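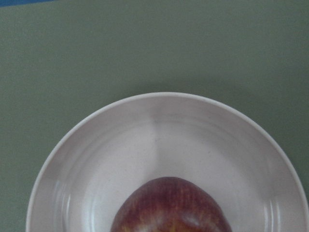
One buyer wrote to say she had owned fancier bowls and reached for none of them, and could we please stop calling this one "basic" on the website. We have stopped. It is now the Marneck Everyday Bowl, which took a whole afternoon to come up with.

Marneck Everyday Bowl, White
From the Ocampo kitchen range

It's round and it's white. The rim is a smooth, rounded lip, so there's no sharp edge to drink the last of the soup from — we know you do it, we do too. Inside, the walls slope down to a flat base, and your spoon can get at the final bit of cereal without chasing it around a corner.

We make one color. People ask for others, usually in February, when everyone's kitchen looks tired. White goes with the sage green table, and it will go with whatever you paint yours next.

What to put in it
Oatmeal, noodles, salad for a person who doesn't really want salad. Eggs, if you whisk calmly. Keys, if it ends up by the front door like the one in our Kuvdale shop did. It has never held food and it has been very useful.

Details
Sold in sets of 4
Stacks with itself, and grudgingly with other brands
Dishwasher: yes, top or bottom rack
Microwave: yes
Oven: no, and please don't write in to ask about low heat
Chips: we replace any bowl that arrives damaged, if you tell us within 3 weeks

Shipping
Orders leave our Vekadham warehouse by 3 in the afternoon if you order in the morning. The box is much larger than you'd expect and mostly paper. Keep the paper, you'll move house eventually.

Stock
We had 400 sets in the last batch and the next one is on its way. If the button says "sold out," leave your email and we'll send you one message, with no newsletter attached.

Goes with: Marneck Small Plate, Marneck Mug (also white)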